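Senero House Users' Group
Minutes of the meeting held on July 21, 2021 in the ground floor meeting room

Present: Fanni Szénási (chair), Pak-hei Leung, Feng-yi Tang, Valter Neves
Apologies: King-fai Sin
Minutes taken by: Feng-yi Tang

1. Minutes of the last meeting
Agreed, with one correction. Under item 4 the supplier of the shelving should read Trarnument. Pak-hei to amend the file copy.

2. Matters arising
The lock on the store cupboard has been changed. Valter has one key and the other is at the front desk. The group asked for a third to be cut for King-fai.
The noticeboard has not been moved. Carried forward.

3. Tables for the activity corner
Valter reported on the round tables. The group had asked in January whether to keep them or change to folding ones. He has used both kinds at the block sessions and prefers the round wooden table. Children can reach the middle from any side and it does not rock. The folding table on loan from Kusamik was too narrow for two people to work opposite each other.
Fanni asked about the surface. Valter said the honey-coloured top shows the small blocks up well, including the pale ones, and he would not want it covered with a cloth. Pak-hei said a cloth would protect it from paint. It was agreed that a cloth be used for painting only and put away afterwards.

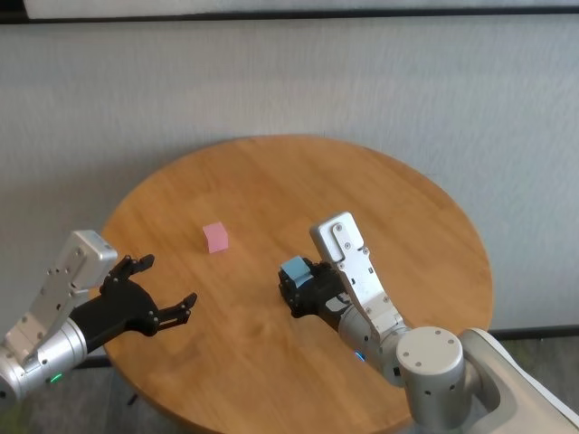 Feng-yi asked whether the table should stay near the grey fabric wall or go back to the middle of the room. Valter would like it left near the wall, where there is less passing traffic. Pak-hei pointed out that the fabric marks easily if chairs are pushed against it. Agreed to leave a gap wide enough for a person to walk through, and to review at the next meeting.
Decision: keep the round tables. Folding table to go back to Kusamik. Action: Valter.

4. Small blocks
The coloured cubes are now kept in two lidded tubs, but the tubs are not labelled and sets are being mixed. Fanni proposed one tub for the pinks and reds and one for the blues and greens. Feng-yi thought sorting by size would be quicker at the end of a session. After discussion it was agreed to sort by colour and try it for 8 weeks.
Valter asked that only a few blocks be put out at a time with the youngest group. Agreed.
A replacement set of 72 has been priced with Pan. No order to be placed until the present ones have been sorted and washed. Action: Feng-yi to wash, Pak-hei to label the tubs.

5. Room bookings
There were 12 bookings last month. Two overran and the next users had to wait in the corridor. Fanni will write to both groups. Booking sheet to show finishing times including clearing up.

6. Budget
Pak-hei reported that 3,000 remains for furniture and materials to the end of the year. Nothing has been spent under this heading since the shelving. Noted.

7. Any other business
Valter asked for a dustpan to be kept in the room. Agreed.

Date of next meeting to be circulated by Fanni once King-fai is back.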